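By September the messages had reached 2,000, and Nouhaila Salem had stopped reading them in bed. She read them at the kitchen counter now, standing up, with her coat on, as if she might be called away – it seemed to help a little.

They had begun the morning after the ferry accident at Drilis, when a man in a town she had never visited decided that her brother Anas had not drowned at all, and that the family had been paid to say so. He had a great many followers, and they were a tireless lot. They wanted to know why she hadn't cried on the news. They wanted to know who Anas really was.

"You could switch it off," said Lahcen Ouali from next door, who had brought soup again, far too much of it, in the big blue pot.

"I could," she said, and didn't.

What she wanted, more than anything, was to answer just one of them properly. She'd tell them that he sang on the stairs, that he owed her for a bicycle, that he was 5 minutes late for everything, including his own birthday. So she sat down at last, took off her coat and chose a woman called Sanaa Chraibi, who at least used her own name, and wrote until the soup was cold.

The reply came a little before midnight. It was four words long, and Nouhaila read it through several times before she went to wake Lahcen.
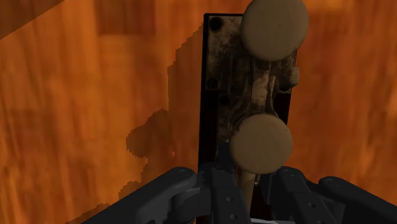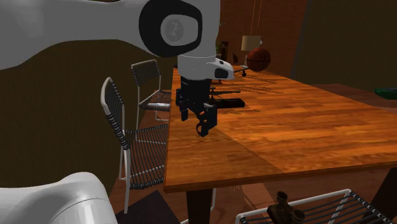 Illustrations: a dark metal plate on wood; a long wooden table. Computer renderings.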